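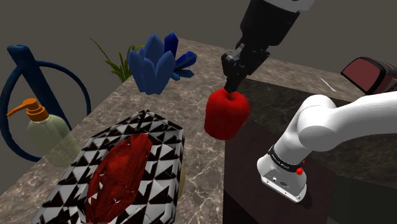
4. Installing the filter cartridge

Applies to the Korness under-sink water filter, single and twin housings. Read section 3 (Choosing a location) before starting.

Caution: Cold water only. Do not connect the unit to a hot line or to a line fed by a tempering valve.

Tools: adjustable spanner, thread seal tape, bucket, housing wrench (supplied).

4.1 Fitting the cartridge

1. Close the isolation valve under the sink. Open the kitchen tap until the flow stops, then leave it open.
2. Place the bucket under the housing. Press the pressure-release button on the cap.
3. Turn the housing anticlockwise with the supplied wrench and lower it clear of the cap.
4. Remove the O-ring. Wipe the groove with a clean cloth and coat the O-ring lightly with food-grade silicone grease. Petroleum jelly will swell the rubber and must not be used.
5. Seat the O-ring flat in the groove.
6. Remove the plastic wrap from the cartridge and stand it in the housing, gasket end up.
7. Screw the housing to the cap by hand, then tighten a further quarter turn with the wrench.

Note: On twin housings, the sediment cartridge goes on the inlet side and the carbon cartridge on the outlet side. Flow direction is moulded into the cap.

4.2 Flushing

1. Open the isolation valve slowly and check each joint for leaks.
2. Run the kitchen tap until the water is free of air and carbon fines. Grey water at this stage is normal.
3. Close the tap and leave the unit under pressure. Check the joints again before closing the cabinet.

Caution: If a housing weeps at the cap, isolate the supply and repeat steps 2 to 7 of section 4.1. Do not overtighten the housing to stop a leak.

4.3 Service interval

Replace the carbon cartridge after 3,000 litres or when the flow drops noticeably, whichever comes first. Write the fitting date on the label inside the cabinet door. Spare O-rings are stocked under part number 152.

Section revised 9 July 2024. Technical contact: Senyo Ansah, Korness.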